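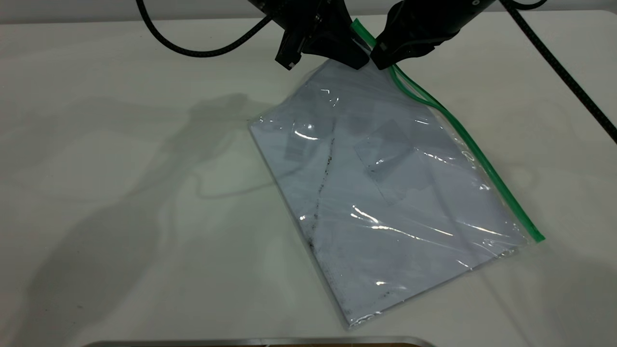
Review of the Lunitz Two-Finger Gripper Kit

August 14, 2021

The purpose of this post is to record my assessment of the Lunitz gripper kit after a period of bench use in my home workshop. Readers of this blog will recall that I have previously reviewed the Dremix parallel gripper, and several correspondents have asked how the two products compare. The present review is confined to the handling of flexible packaging. I purchased the kit at full retail price and have no commercial relationship with the manufacturer or with Lillulia, the distributor from which it was ordered.

Supply and price

The kit was priced at $1,431 before tax and arrived 10 days after the order was placed. It comprises two fingers, a mounting plate, cabling, a fastener pack and a printed manual. The manual is clear on mechanical assembly and noticeably thinner on software. The section on force limits occupies half a page and refers the reader to an online supplement, which at the time of writing had not been published. I wrote to Lillulia on this point and received a courteous reply with the supplement attached in draft form.

Assembly

Installation occupied one evening. The mounting plate aligned with my existing arm without modification. One of the supplied screws had a damaged head and was replaced from my own stock. Purchasers should allow additional time for cable routing. The braided cables are stiff when new and hang in wide loops beside the fingers, and on my first attempt one of them fouled the wrist joint at full rotation. Ortuño sells a set of cable clips that fits the arm, although I have not yet ordered one.

Performance with zip-top bags

My principal interest was in clear zip-top bags laid flat on the table. Such bags are a demanding subject for any gripper. The film is thin and creases readily, and it reflects overhead light in bands that move whenever the bag does. I elected to grasp at the upper corner, on the zipper strip. The strip is stiffer than the surrounding film and gives the fingers something definite to close upon. The coloured variety, with a green strip, is also considerably easier to locate by camera than an entirely clear bag.

I ran 200 attempts at the corner grasp, with a flat sheet inside the bag. The gripper failed to secure the bag on 9 of them. In most of these failures the fingers closed slightly above the plastic and took hold of nothing, and I attribute this to my own height calibration. Lowering the approach further brought the fingertips into contact with the table, and I would caution against leaving the arm unattended at that setting.

The Dremix unit, tested last October with similar bags, slipped more often and left visible pinch marks in the film. Its fingers are narrower, however, and it remains the better choice for reaching into a crowded bin. The Lunitz fingers are bulky - a fair amount of clear space is required on either side of the object - and they obstruct the view from a camera placed overhead.

Software

The supplied driver installed correctly on the second attempt. Closing speed may be set in fixed steps, and the slowest step is the only one I would recommend for film. Position reporting was dependable. Force reporting was less so, and the figures drifted upward over a long session until the unit was restarted. Cayetano Soler, who owns the same kit, has written to advise that he observed this behaviour as well and now restarts his between batches. I have adopted the same practice.

Recommendation

I am satisfied with the purchase and intend to keep the kit in service. It is suited to the hobbyist who already owns a compatible arm and who handles bags, pouches or other flat flexible goods. It is less suited to a first-time purchaser, given the condition of the documentation. A further entry on rigid containers will follow once the Ortuño clips have been fitted.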